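How to Get a Table at a Busy Noodle Counter Without a Reservation

By Edgardo Gatchalian
Posted 23/11/2018

Small noodle counters often don't take bookings. Umside, the one I use as my reference, has 27 seats and a line most nights. The steps below work there and at most places run the same way.

Step 1. Find out how the line works

Call or check the door before you go. There are three common systems: a standing line, a paper sign-up sheet, and a ticket machine. With a sheet, you write your name and party size and can walk away. With a standing line, your whole party usually has to be present before anyone is seated.

Step 2. Pick your time

Arrive 30 minutes before opening if you want the first seating. If you miss it, skip the next half hour, when the second wave is standing outside, and come back once the first group has started to leave. At Umside that means the middle of the afternoon at lunch, or the last hour at dinner. Check the last order time, which can be well before closing. 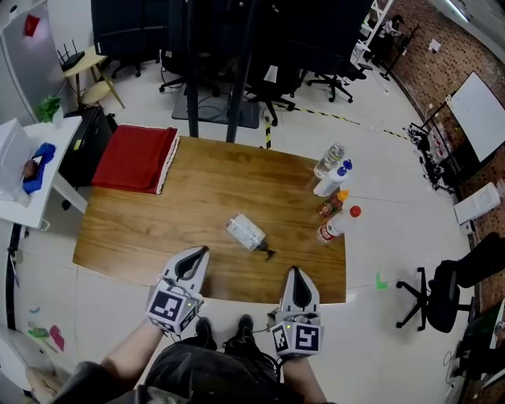
Step 3. Keep the party small

One or two people will be seated long before four. If you are a group of four, tell the host you are willing to split into pairs. Larger groups should go to Vondholm across the street, which has booths and takes names by phone.

Step 4. Decide before you sit

Read the menu in line. Most counters have one main broth and a few variations, and the staff may take your order while you wait. Have the size, noodle firmness and toppings ready. If there is a ticket machine, bring small bills. Many won't take cards.

Step 5. Eat and move on

Put your coat and bag under the stool or on the hook. Extra noodles should be ordered while you still have broth left in the bowl. Once you're done, pay and leave the seat. Coffee and conversation can happen somewhere else. Jelilier, on the next corner, stays open late and has good pastry.

If the broth runs out

Some shops make a fixed amount each day. Yang stops at 200 bowls and puts a sign on the door when they are gone. In September I missed it twice, both times on evenings with a game in town. Go at lunch if there is an event nearby.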